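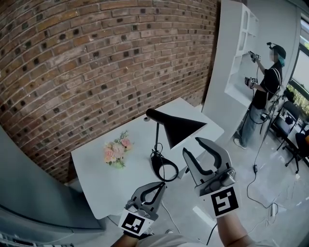
Tema: Iyamu, la película de Rakiya Ogbonna (con spoilers a partir de la segunda página)
Foro: Cine africano y de la diáspora

tamu_garba
14 de diciembre de 2022
Buenas a todos. Ayer vi Iyamu en el cineclub y todavía estoy pensando en ella. Perdonen mi español, lo aprendí de adulto y escribo despacio. Es la primera película larga de Ogbonna y trata de un cartero joven (Ebuka Yusuf) que queda encerrado en un barrio durante un toque de queda de 18 horas. Casi toda la acción ocurre en dos calles y un patio. No hay música hasta la escena del pozo, y cuando entra la música sentí un golpe en el estómago. A mí me parece de lo mejor del año. ¿Alguien más la vio?

clandier
Yo la vi en enero, en un pase previo, y salí bastante frío. La primera media hora es muy buena, eso no lo discuto. Después el cartero llama a una puerta, no le abren, corre, llama a otra puerta. Cuatro veces la misma situación. Yusuf tiene presencia, pero el guion no le da casi nada que decir.

tamu_garba
Respeto tu opinión, pero no veo la misma situación cuatro veces. En la primera puerta él todavía pide por favor. En la última ya no pide, se sienta en el escalón y espera. Para mí ese cambio es la película entera - y lo hace sin diálogo, solo con la manera de poner las manos sobre la bolsa de las cartas.

Furnton_82
Estoy a medio camino entre los dos. Lo que me sacó de la historia fue el sargento. Aminu Lawal es un actor que me gusta mucho, pero aquí grita desde que aparece. Un malo que grita tanto deja de dar miedo. En cambio, la vecina que esconde al cartero habla bajito y con ella sí estuve nervioso.
¿Saben si la fotografía es de Ibrahim Fashola? En los créditos me pareció leerlo, pero encendieron las luces de la sala muy pronto.

tamu_garba
Sí, es de Fashola. La persecución por los tejados la rodó cámara en mano, de noche, con muy poca luz. Había momentos en que no sabía quién corría detrás de quién, y creo que era la intención.

clandier
Intención o falta de dinero, no lo sé. Yo quiero entender dónde está cada personaje. Si me pierdo en el espacio, me pierdo también en la tensión.

maru_delsur
Perdón que me meta, ¿dónde se puede ver? En mi ciudad no la estrenaron.

Furnton_82
Maru, en salas quedan muy pocos pases. Mira si la compra Clerkora, que distribuye cosas parecidas, aunque de momento no han anunciado nada. En mi sesión éramos casi 200 personas, así que público tiene.

maru_delsur
Gracias, les escribo un correo.

tamu_garba
Una pregunta para los que ya la vieron, sin contar demasiado: la carta que él guarda en el zapato, ¿ustedes entendieron para quién era? Yo pensé que era para la vecina, pero mi mujer dice que era para el sargento, y llevamos desde ayer discutiendo.

clandier
Para el sargento, sin duda. El sobre lleva el mismo apellido que la placa de su casa. Ese detalle sí me gustó, lo reconozco.

Furnton_82
Yo no vi ninguna placa. Tendré que ir otra vez.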